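How to Write the Cell Rules for a Bin Picking Bench

Posted in: Good practice, Small labs
Level: beginner to intermediate

When I started to work with robot arms, I thought that safety rules were a matter for the people who sell the robot. The arm has a protective stop, the controller has a limit on speed, and there is a thick manual. After two years on a shared bench I think differently. The manual tells you what the arm can do. It does not know your bin, your cables, your clamps, or the person who comes at 7 in the evening and wants to make only one short test.

In this tutorial I explain how to write a set of cell rules for a small bin picking bench. By cell rules I mean one document, two pages at most, which is fixed near the operator's place and which everybody has read. It does not replace the risk assessment. If you do not have a risk assessment, please stop here and make this first, with a person who is qualified for it. The cell rules come after, and they translate the assessment into daily habits.

What you need before you start

The risk assessment of your installation, in its present version.
The manual of the arm and the manual of the gripper.
A drawing of the bench, by hand is enough.
One hour with all the people who use the bench, at the same time.
A roll of colored tape.

Step 1. Decide who may do what

Begin with the roles, because all the other rules depend on them. We have 3 roles on our bench.

The operator starts and stops the programs and stays within reach of the emergency stop. The loader puts objects in the bin and takes them out. The maintainer may open the controller, change the gripper and move the clamps.

One person can have more than one role, but not in the same moment. If you are loading, you are not operating, and the teach pendant lies in its holder. Write this sentence in your rules exactly like this. In our first version we wrote "avoid operating while loading," and the word "avoid" was understood in as many ways as we had people.

Step 2. Draw the reach of the arm

Take your drawing and mark the space that the arm can reach with the gripper mounted. Many people draw the reach of the bare arm and forget the gripper, and also the cables, which swing further out than the metal parts when the wrist turns.

After this, mark on the table itself the places that must stay the same from one session to the next. We use tape directly on the work surface. Choose one color for positions and keep other colors for other meanings. Write the meaning of every mark in the rules. A piece of tape without a written meaning should be removed, even when somebody remembers that it was once important.

Step 3. Fix the bin, and check that it is fixed

A bin that moves is a problem for the data and also for the hands. If the arm pushes against a wall of the bin and the bin slides, the next planned movement is wrong, and the arm may press with force on a place where it expects only air.

Bar clamps are a good solution for a bench that changes often. My rules for them are these:

Put clamps on more than one side. A single clamp becomes a pivot.
Turn the bars away from the usual path of the arm when the bench permits it. When it does not permit it, enter the clamp as an obstacle in the planning software.
Check by hand before every session. Hold the rim of the bin and pull firmly in two directions. If you feel movement, tighten the clamps and check the reference position of the bin again.
After 50 picks, make the same check again.

The last number is ours and it comes from experience with our bench. Neusa Furtado, who wrote the first version of our rules, wanted the check after each change of objects, and this is also a reasonable choice. What matters is that the interval is written down.

Step 4. Give the cables a path

In my opinion this is the step which is done worst in small laboratories. The supply cable, the gripper cable and the signal cables are often tied together on the first day, in the home position of the arm, and then they are never looked at again.

Do it in this order. Move the arm slowly, in reduced speed mode, to the extreme positions of your task. In each one, stop the arm and look at the loop. It must have enough length that no connector is pulled, and it must not be so long that it falls into the bin or catches a clamp. Fix the cables only after you have seen all the positions.

Connectors in the middle of a cable need special attention. Write in the rules where they should rest, and who may open them (in our case, only the maintainer, with the power off).

If you use a commercial hose guide, read its minimum bend radius and put the value in the rules. We had a Clillard guide on our previous arm, and we discovered quite late that we were bending it too much at the wrist. It was replaced in November and I have added the bend radius to the document since then.

Step 5. Make a list of permitted objects

For bin picking, the object list is a safety document. It should not be only a table for the researchers. Ours has 121 entries at the moment, and each entry has these fields:

Name and short description
Weight
Material of the outside
Can it break, and how
Can it leak
Preferred gripping force
Date of last inspection

Household objects are very useful for tests because they have such different shapes. A bottle rolls and has a smooth surface. A brush has a hard part and a soft part, and the gripper closes differently on each. A small toy with legs and a tail can hook itself between the fingers. For each type, think about what can go wrong when the arm lifts it and lets it fall.
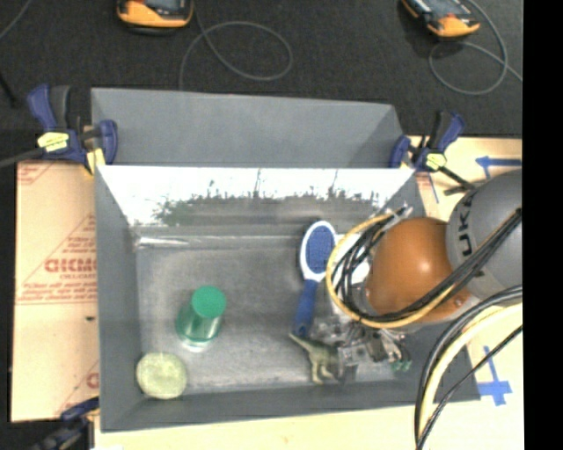 Some objects should never enter the list. We exclude glass, anything with a blade, aerosol cans, batteries outside of a device, and closed containers with liquid. Bottles are permitted only empty and with the lid closed. The loader checks this before the bottle goes in, and the operator is not expected to check it from the pendant side.

Objects which are damaged go out of use the same day. Put them in a separate box with a note. Do not put them back on the shelf "for later," because the next loader cannot know.

Step 6. Write the rule for hands in the bin

This is the most important paragraph of the document, so give it its own box or a bigger letter. Ours says:

Before any hand enters the bin, the arm is stopped, the operator says "stopped," and the loader repeats "stopped." The operator does not touch the pendant until the loader says "clear" and the operator has seen both hands of the loader.

It looks a little like theater when you do it the first time. Lieven Desmet, who trains our new people, makes them practice it with the arm switched off until the words come without thinking.

Please note that a collaborative arm is not a reason to skip this rule. The force limit of the arm was considered for the arm. Your gripper may have edges, narrow gaps and a closing force which are a different matter. The assessment has to look at the complete application, with the tool and the objects included.

Step 7. Keep the surroundings of the bench in order

Divide the table in two zones. In the inner zone, inside the reach you have drawn in Step 2, only those things may stay which belong to the task: the bin, the clamps, the arm and its cables. In the outer zone you may keep tools, handheld devices, packaging and paper.

The limit between the zones moves when the task changes. For this reason, look at it again whenever you change the home position or the bin. A board which was safely beside the bin last month can be inside the new reach.

Thin cords deserve a line of their own. Chargers and lanyards are light, they travel over the table without anyone noticing, and a gripper finger can catch them easily.

Step 8. Define how the session ends

Many rules describe only the start. Write also the end:

Gripper empty and open.
Arm in the home position.
Program stopped, power off at the controller.
Objects counted back against the list.
Log signed, with all stops noted, also the small ones.

We keep the log in Horora, which is our internal notebook, but a paper book on a string does the same work. Write every unexpected stop, even if you know the cause. When you read the log after some weeks, you will see that several of the stops have the same place in common.

Step 9. Review

Read the rules with the whole group after each of these events: a new tool on the arm, a new bin, a new type of object, a new person, or a stop that caused damage. When none of these happens, we read them twice a year anyway.

When you change a rule, change the version on both pages and take the old copy away from the bench. We once had two versions hanging side by side, and the visitors from Honorato followed the wrong one for a full morning.

Common mistakes

Rules that are too long. If it does not fit on two pages, part of it probably belongs in the training material.

Rules without a name. For each check there must be a role that does it. "The clamps are checked" should be "the operator checks the clamps."

Copying from another bench. We gave our document to the team at Prelano and they used it without changes for some weeks, with an arm mounted on the opposite side. Their loader was standing exactly where our rules put the loader, and this was on the cable side. They have their own version now.

If you want to compare, write to me through the contact page and I will send you our two pages as a text file. Please remove our object list before you use it, and make your own.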